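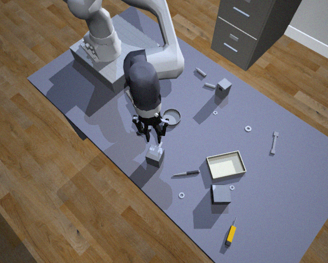 4. Calculer un jour de la semaine

Le module Dates de Waltar indique le jour de la semaine, le rang du jour dans l'année et le nombre de jours restants pour toute date du calendrier grégorien. Il faut avoir terminé l'installation (section 2) et choisi la langue d'affichage (section 3).

4.1 Saisir une date

1. Ouvrez le menu Outils, puis Dates.
2. Tapez le jour, le mois et l'année dans les trois champs. L'année s'écrit toujours en entier : le programme lit 96 comme l'an 96 et refuse la saisie.
3. Appuyez sur Entrée. Le résultat s'affiche sous les champs.
4. Pour vérifier votre réglage, entrez 23, 3 et 2021. Vous devez lire « mardi 23 mars 2021 », 82e jour de l'année, 283 jours restants.

Si le rang affiché est 81, la numérotation commence à zéro. Décochez « Compter à partir de 0 » dans Préférences > Affichage et recommencez l'étape 3.

Remarque – Les années antérieures à 1583 ne sont pas acceptées en mode grégorien. Pour une date plus ancienne, passez en mode julien (section 6). Une saisie comme 800 ou 762 n'est valable que dans ce mode.

4.2 Calculer un écart entre deux dates

1. Dans la même fenêtre, cliquez sur l'onglet Écart.
2. Entrez la date de départ à gauche et la date d'arrivée à droite.
3. Choisissez l'unité : jours, semaines, ou années et jours.
4. Cochez « Inclure le dernier jour » si vous calculez une durée de location ou de séjour. Laissez la case vide pour un âge.
5. Cliquez sur Calculer.

Du 1er au 8 octobre, le programme donne sept jours sans la case et huit jours avec la case.

Attention : si la date d'arrivée précède la date de départ, le résultat est négatif. Aucun message ne le signale.

4.3 Imprimer le calendrier du mois

1. Affichez une date du mois voulu.
2. Cliquez sur Calendrier. La grille commence le lundi – pour la faire commencer le dimanche, voir Préférences > Semaine.
3. Sélectionnez le format A4 ou A5.
4. Cliquez sur Imprimer ou sur Exporter en PDF.

Les jours fériés apparaissent seulement si le fichier du pays est chargé. Les fichiers Chidiac, au format .chd, se placent dans le dossier Fériés du programme. Redémarrez Waltar après la copie.

Attention : charger deux fichiers pour le même pays inscrit chaque jour férié en double. Supprimez l'ancien fichier avant de copier le nouveau.

À lire aussi
Installer Waltar sur un poste partagé
Passer du calendrier julien au calendrier grégorien
Importer un agenda Brillus
Numéros de semaine : régler le premier jour
Thème sombre Dakness : installation et retrait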